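Assunta Gatti has been a dental hygienist for 14 years, and she still gets excited about saliva. "It's the most underrated thing in your body!" she told me over the phone from her office in Endale, where she runs a weekly dry mouth clinic. "It protects your teeth, it starts your digestion, it lets you talk. Then one morning you wake up and your tongue is stuck to the roof of your mouth."

Dry mouth often creeps up on people, she says. Plenty of common medicines can bring it on, including some allergy pills and some drugs for blood pressure or depression. "Please don't stop taking anything on your own," she said. "Bring me the list, or bring it to your doctor, and we'll look at it together."
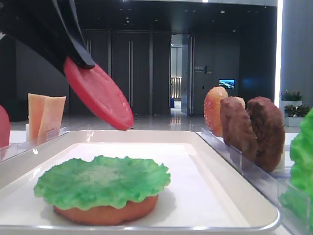

Eating is where most of her patients notice it first, and she loves talking about food. Dry crackers and toast are the worst offenders – she calls them "sandpaper with crumbs" – while soups, stews and anything with gravy go down much more easily. Even a burger can be managed. "Look at a slice of tomato and a leaf of lettuce on a bun," she said. "In real life that's your moisture right there, so I tell people to ask for extra!" Tomato can sting if your mouth is already sore, though, so she suggests cucumber on bad days.

Her other tips are cheap and simple. Sip water all day, chew sugar-free gum, breathe through your nose when you can, and skip mouthwash with alcohol in it. She is also a big fan of a humidifier by the bed.

And if none of it helps after a couple of weeks? "Come in," she said. "A dry mouth gets cavities faster, and I'd much rather see you in April than in September with 11 fillings to do."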